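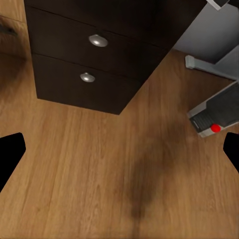
Sticky drawers come up in my mail more than any other subject, and they always pick up once the heating goes on and everybody is indoors again hunting for the good tablecloth. Before you reach for the sandpaper, take the drawer all the way out and rub a plain white candle along the runners and the bottom edges of the sides, then slide it in and out a few times until it moves nicely. A dark cabinet with round silver knobs, one to a drawer, is a handsome thing against a honey-colored floor, but those domed knobs do show every fingerprint, so while the drawer is out I give them a rub with a soft cloth and a drop of dish soap. Dry them well afterward!

If a knob spins in your hand, the screw inside has worked loose. Hold the knob still and tighten from behind. Where the hole has gotten too big, my old neighbor Yakubu Afolabi taught me to pack it with a wooden toothpick dipped in white glue, snapped off flush and left overnight - I did 17 of them that way in my mother's house in Fasville one June, and I never had to do a single one over.

For musty drawers, a saucer of baking soda and a few days of patience. Leave the drawer open a crack if you can stand the look of it. Cedar blocks are lovely too, and when the smell fades a light sanding brings it right back.

Next week, candle wax on tablecloths.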